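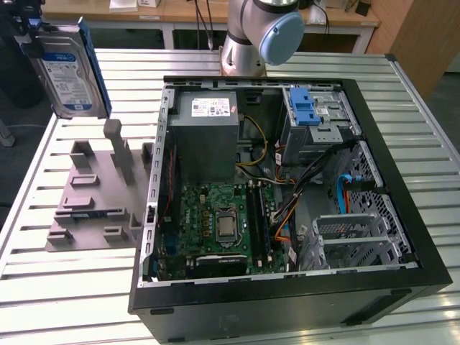 The drive test at our Briselbridge bench: one hard disk, one tower on its side, one gripper with a blue finger.

About us

Wivmont is a small independent test shop for robot hardware. People who are about to spend a lot of money on a gripper, an arm, a camera or a controller pay us to find out first whether it can do the dull thing they need it to do. Quite often it can. We tell them that too, although those reports are shorter and get fewer replies.

We don't build robots and we don't sell them. We have been asked to do both, once by the same person in the same phone call.

How we got here

Hawi Zeleke started the company after several years of buying grippers for other people's factories. She had a drawer of brochures in which every gripper was holding an egg. Her employer made brackets. She rented half a unit in Briselbridge, bought a second-hand workbench and wrote to every supplier in the drawer asking to borrow a gripper for a month. Two said yes. One of those sent the wrong cable, and we have been writing about cables ever since.

The other half of the unit became ours in July of our second year, when the picture framer next door moved out. It still smells of glue in warm weather.

What we test with

Old desktop computers, mostly. They are cheap, they come in endless slightly different shapes, and taking one apart or putting it back together asks a gripper for nearly everything it will ever be asked for. A hard disk is heavy for its size and has smooth sides. A memory stick is thin and wants a firm straight push. A power cable goes where it likes. If an arm can work neatly inside an open tower with wiring draped across the middle, it will probably cope with your boxes.

Parts wait in printed fixtures beside the computer. We print these ourselves, in grey, since that was the colour on offer when we bought far too much of it. Customers may send us their own parts instead, and many do. Please don't send us food again.

A standard gripper comparison is 120 attempts per part, with the same arm, the same fixture and the same starting positions for every gripper in the group. We write down each miss and what sort of miss it was: dropped, slipped, crooked, never picked up, or picked up beautifully and put in the wrong place. The last kind has its own column. It needed one.

The long test is 2,000 cycles without anybody touching the fingers. Our longest so far ran to 2,306, on account of someone going to lunch. The pads had begun to peel by then, so it went in the report and the customer was pleased.

Cameras and controllers

Cameras get the same treatment as grippers, with worse lighting. Shiny metal, black plastic on black plastic, a lamp in the wrong place, the blinds half down. Suppliers sometimes ask whether we could do the test with the blinds closed. We do it both ways and print both results.

Controllers are slower work. Much of it is reading the manual and then finding out which manual it was. We time how long it takes a reasonably patient person to get from the box to a first safe movement, and we count the support calls along the way. Hawi used to be the reasonably patient person. The job has since been passed on.

Who we work for

Repair firms, recyclers, a few colleges and some small factories. Tondance came to us with three grippers on a shortlist and went home with a fourth that wasn't on it. Khunthong, who strip and sort used office equipment, send us a crate of towers every so often and take the results in return, an arrangement both sides suspect they are winning.

We also work for suppliers, and we should be plain about how. They can pay for a test. They can see the results before anyone else does, and they can tell us we set the thing up wrong, in which case we set it up their way and run it again. They can't change the numbers. One has stopped speaking to us, apart from the Christmas card.

The team

There are 4 of us. Everyone runs tests and everyone sweeps up screws. Whoever ran the test writes the report and signs it, so you will know whom to ring.

Visiting

Visits are welcome by arrangement, and you are welcome to watch your own test. Most people manage twenty minutes before asking about coffee. The kettle is on the left as you come in. Parking is behind the tyre place, where the sign says you can't; you can, we asked.

We are taking bookings for new comparisons from 5th January. Tell us what you need picked up, where it has to go and what you have already tried.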